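THE CLEAR DESK MONTH, PART TWO: WHAT STAYS ON TOP

January is when I get the most mail about desks, and this year's pile was the best yet! Last time I asked everyone to take the whole surface back to bare and then live with it for 14 days, adding things only when they were missed. So many of you did it. A few gave up by lunch on the first day (no shame, the lamp is a hard thing to lose) but the rest of you wrote in with lists, and the lists were wonderful.

I loved how short they got. People started with a mug of pens, a stapler, a tray of receipts, a speaker, a stack of books they were going to read, and two weeks later they were down to something to write on, something to write with, and one thing they like looking at. I got to nearly the same place myself, after a long argument with my tape dispenser. It lives in a drawer now and I visit it.

Elif Naz Kahraman, who shares the long room at Rajan with me, has gone furthest of all. Her list was a tablet, a pen and a plant, and she sent it to me on the back of an envelope before the two weeks were even up. She says the hardest part was the pens. She owned 31 colors of something or other and kept auditioning them. I recognized myself in that a bit too well.

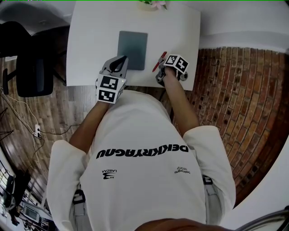
Tablet, red marker and a potted flower on a white table.

Look at that red against the white! I used to be a strict black-ink person, and I've come all the way around on having one bright marker out. You can spot it from across the room, it never slides under a notebook and disappears for the afternoon, and when you put it back you notice whether you've put it back. If your table is dark, try yellow or orange. Marjorie in the comments last month swore by turquoise and I'm going to test it.

The plant got more letters than anything else. Flower or just leaves? Big or small? My own feeling is small, in a pale pot, right up at the far edge where your elbows don't go. Something with a bit of pink on it in the middle of winter does more for me than any desk lamp ever has. Water it at the sink and bring it back - I've ruined 2 notebooks learning that one.

A word about what's under the table, which several of you scolded me for skipping. You're right! A clear top with a tangle underneath is only half done, and cords are where I always run out of energy. What works for me is doing one plug at a time. Follow a single cord from the power strip to whatever it feeds, decide if that thing still earns its spot, and stop there for the day. I used the soft fabric ties from Ratano and they've held up well, though a strip of old ribbon does the same job. Leave some slack by the chair, or the wheels will find it.

Chairs, quickly. Push yours all the way off to the side once in a while and work standing, leaning over the table. It changes what you reach for, and you'll find out fast if the tablet is too far back. I moved mine closer by a hand's width and I'm still pleased about it.

Next time we open the drawers. Please don't tidy them first, I want the before lists in all their glory, rubber bands and dead batteries included. The Vellent swap shelf is open again from 3 in the afternoon if you have spare trays or pen cups to pass along, and somebody is looking for a small corkboard.

Contact: write to the desk column | © Zukari Newsletter, all rights reserved | Back to top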